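Friday, May 24, 2024
Notice checks, batch 3
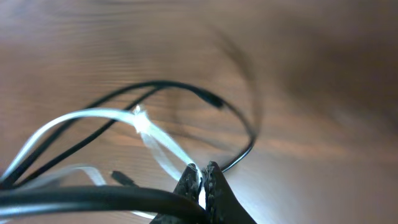
Grurnex sent over the penalty notices for the Stikel council inquiry this morning, 136 PDFs, 20 of them with no issue date. Ran the date parser again and it still reads the December ones as American. The grippers have ridged inner edges and a brown wooden tabletop under them, so paper originals could go there later - not this week. Undated notices moved to the Nultano folder. Halilović index not rebuilt yet, 2,080 rows to go.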